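Front page > House diary > Painting

Stripes in the hallway, or how I fell for a paintbrush

2nd November

I finished the hallway last night and I have walked up and down it so many times this morning that the dog has given up following me. It has stripes! Wide ones, going the whole height of the wall, a soft mossy green and a slightly paler mossy green, and if you stand at the front door and look toward the kitchen they pull you right along. I'm so happy with it I could paint the garage next.

Anyone who has read this diary for a while knows the hallway was the room I kept skipping. It's long and skinny with five doors and a ceiling that is higher at one end (old Dekley house, nothing is level, I've made my peace with it). The paint that was on there was a kind of oatmeal gloss. Gloss! On walls! It showed every dent, and when the porch light came in at night it looked like the inside of a bathtub.

The prep took forever and I ended up liking it, which I did not see coming. I washed everything down with sugar soap, filled the dents, then sanded with 80 grit where the gloss had run and finer paper everywhere else. There's a patch behind the coat hooks where somebody long ago had filled a hole with what I'm fairly sure is newspaper. I got one word out of it, "mutton," and then it fell to bits. I put proper filler in and felt a little guilty.

Then the choosing. I brought home seven sample pots and painted big squares on lining paper so I could move them around, and I'd tell anyone to do it that way, because the green I loved in the shop turned into hospital green by the stairs. The one that won is from Ferraro, and the color is called Hostumano. I have no idea what it means. The man at the counter didn't either. The paler stripe is the same color let down with white, and I mixed it myself in a bucket, writing down the amounts on the side in marker like a serious person.

Base coat first, the pale one, over the entire wall. Two coats, and I left it three days before I put any tape near it. The tin said I could go sooner, but the hall is cold and I was busy anyway.

Marking out was the part I had been dreading. I'd watched people do it with laser levels and I don't own one, so I used a plumb line made from my grandmother's sewing cotton and a big steel nut. It works beautifully – you hang it from a pin at the ceiling, wait for it to stop swinging, and make tiny pencil ticks down the wall beside it. Do not measure from the corner of the room if your house is like mine. I did the first wall from the corner and the stripes leaned like people on a bus. Off it came, and I began again from the middle of the wall and worked outward both ways, and the odd widths got lost in the corners where the coats hang.

On stripe width: mine are wide, about the length of my forearm. I tried narrow ones on paper and it looked like a candy store. Lovely for a candy store. Low contrast helps too. From the kitchen end you almost don't notice there are two colors until the sun gets in and then, wow.

So, taping. I run it down the wall in one long piece, standing on the ladder at the top and coming down with it, pressing as I go, and then I go over the edge with the back of an old plastic library card. Then comes the trick I'm going to be boring about for the rest of my life. Before you put the dark color on, brush a thin coat of the pale color along the edge of the tape. Any gap gets sealed with the color that's already there. Let it dry, then do your dark stripe. When I peeled the first one back and saw that edge I shouted, and the dog barked, and it was a whole event.

The dark color took two coats with a little foam roller, the kind meant for doors. A fluffy roller leaves too much at the edges. I did one wall per evening with the radio on, and I noticed I'd stopped rushing. I'm a rusher by nature. Something about going top to bottom, top to bottom, with the smell of paint and a long radio play about lighthouses, really suited me.

Things I'd do differently: take the coat hooks off instead of painting around them. Buy the bigger tin. Eat dinner before starting, not after. And do the ceiling first, which I knew, and still didn't do, so there are a few white freckles behind the bathroom door that I'm going to touch up when I have the energy.

As for tape, I went with ordinary cream masking tape. I bought the fancy delicate kind for the first wall and it let go in the cold overnight, all of it, in a heap. The plain stuff stuck, and it came off clean so long as I didn't leave it up for a week. 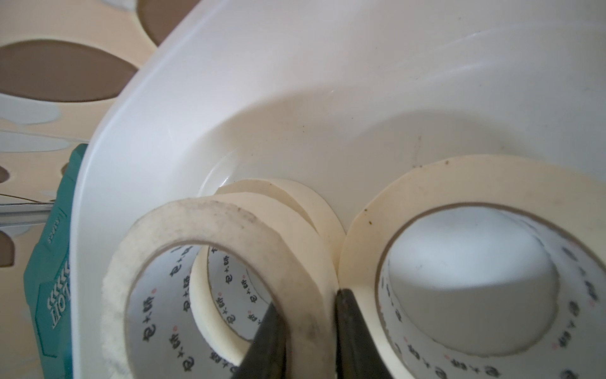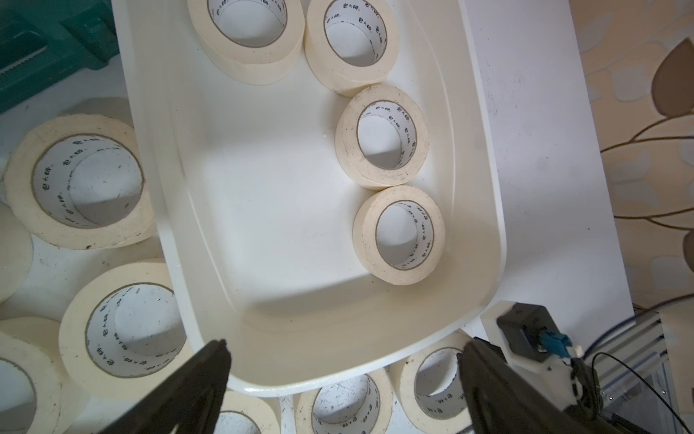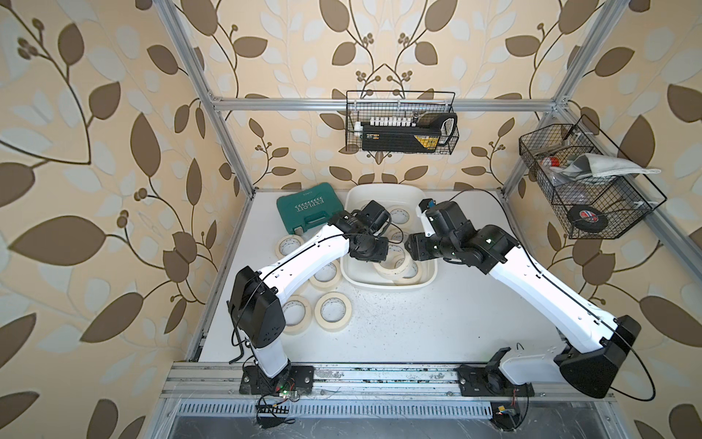
Juraj Dvořáček told me I should pull it while the last coat is still a bit tacky, slowly, folding it back on itself, and he was completely right. I waited until morning on one stripe to compare, and it took a sliver of green with it.

Next up is the back bedroom, probably in February when it's too miserable to be in the garden. I'm thinking one single band at chair height. Or clouds. We'll see!

Filed under: Walls & ceilings, Color, Small victories

3 comments

Ubaldo Zanetti
I did stripes in a stairwell once and the sewing cotton idea would have saved me a whole weekend. Did you rub out the pencil ticks or just paint over them?

mossyhouse
Rubbed out the ones on the pale side, painted over the rest! A soft white eraser, very gently.

Pam in the attic
Clouds. Please do clouds.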